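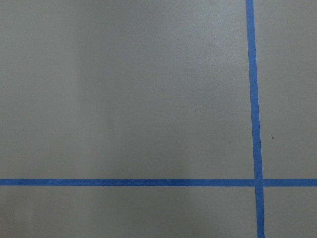 Blue tape on gray, two strips crossing at lower right

Thread: Does the expensive painter's tape do anything the cheap stuff doesn't?

drywall_dora
4 May 2024

I'm repainting a hallway and two bedrooms, and I've got a half wall where a darker color meets white with no trim between them. So I need one clean line, at eye level, in the place everybody walks past.

The guy at the paint counter wanted me to buy Sernell edge tape, which costs nearly double what the plain Brivach roll costs. His pitch was that it has something in the adhesive that "activates" when paint touches it and seals the edge. I asked what the something was and he read me the label. The label says it activates.

I've painted maybe six rooms in my life with whatever tape was in the drawer and gotten bleed on about half of them. I can't tell if that was the tape or me. Before I hand over the money, has anyone compared the two on the same wall, on the same day? I don't want to hear that you switched brands and also got better at painting.

hinge_side
Bought the Sernell for years, would buy it again. Lines come out crisp. I've done a whole stairwell with it.

drywall_dora
Right, but crisp compared to what? Did you ever put the cheap one next to it?

hinge_side
No, why would I? I had the good one.

M_Taipe
I did, more or less. Maribel here, I paint rentals. Last August I had a long wall in a back room that was getting redone anyway, so I ran Brivach on one half and Sernell on the other. Same paint, same brush, both pressed down with a plastic putty knife. I could not tell them apart from a normal standing distance. With my nose on the wall the Sernell side was a little cleaner. Whether that's worth double is up to you.

Where I could tell them apart was in a bathroom with orange peel texture. Both bled. The Sernell bled too, and I wanted my money back.

gloss_or_bust
One wall isn't a test. You had different light at each end, you were probably tired by the second half, and you knew which was which when you looked.

M_Taipe
Sure. It's one more wall than anyone else has brought to this thread.

gloss_or_bust
Fair enough.

old_sash
Everyone skips the free method. Tape it, press the edge, then brush the BASE color over the tape edge first. If it's going to bleed, it bleeds in the color that's already there. Let it dry, then do your second color. I've had good lines that way with tape from the dollar bin.

hinge_side
That's a whole extra coat plus drying time. If I'm paying myself anything per hour the fancy tape is cheaper.

old_sash
It's a two inch strip. You aren't recoating the wall.

hinge_side
It's still drying time.

f_ogbonna
I do what old_sash does and it works for me, with one warning. Let the first color cure properly before you tape over it. I put tape on a wall that felt dry, and when I pulled it, a patch the size of my hand came with it. I blamed the tape and wrote an angry email to Wendt, whose tape it was. They wrote back asking how long I'd waited. I did not answer that email.

drywall_dora
How long HAD you waited?

f_ogbonna
Overnight. In a damp house.

(Fatima, by the way. We've talked on the caulk thread.)

gloss_or_bust
While we're being suspicious of labels, look at the "safe removal" numbers too. My roll of Hiter says 10 days. I left some on a window frame for longer than I'd like to admit. One side peeled off like nothing, and the sunny side I had to scrape. So 10 days where? On whose window?

M_Taipe
I pull it the same day. I don't care what the roll says.

old_sash
Same. Pull while the last coat is still a bit tacky, back over itself, slowly.

hinge_side
Disagree, I pull when it's fully dry and run a blade along the edge first. Tacky paint strings on me every time.

old_sash
Then you're putting it on too thick.

hinge_side
Or you've got better eyesight than me and don't see the strings.

drywall_dora
OK, this has gone about how I expected. What I'm hearing is that one person has compared them and saw a small difference on smooth wall and none on texture. My wall is smooth. I'm going to buy the cheap roll, do the base color trick, and put the difference toward a decent angled brush, which I do believe in.

gloss_or_bust
Which brush? Because I have opinions on those too.

drywall_dora
I'm sure you do. New thread please.

f_ogbonna
Post the line when it's done, even if it's bad.

drywall_dora
Will do. If it's bad I'm blaming old_sash.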